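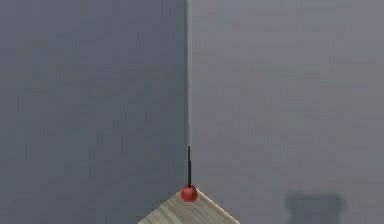
Site Technician, Solar — Lutthorpe

Dromerex is hiring a full-time site technician for the Candamow solar farm, a 21-megawatt plant outside Lutthorpe. The plant has 197 inverters and a small substation.

The work is mostly outdoors. You will inspect panels and wiring, replace faulty parts, log readings and walk the fence line after storms. Mowing is done by a contractor. Expect 40 hours a week and one weekend on call each month.

You need:
Two years of electrical or mechanical field work
A valid driver's license
Basic spreadsheet skills

Solar experience helps but we will train the right person. Training starts in January at our Mrema depot and lasts four weeks — lodging is paid. After that you report directly to the site.

Pay is hourly and depends on experience. New hires get a $1,000 tool allowance. Health coverage starts on the first day.

Send a resume and two work references to the Lutthorpe office by 27/09/2020. Please put "Candamow technician" in the subject line.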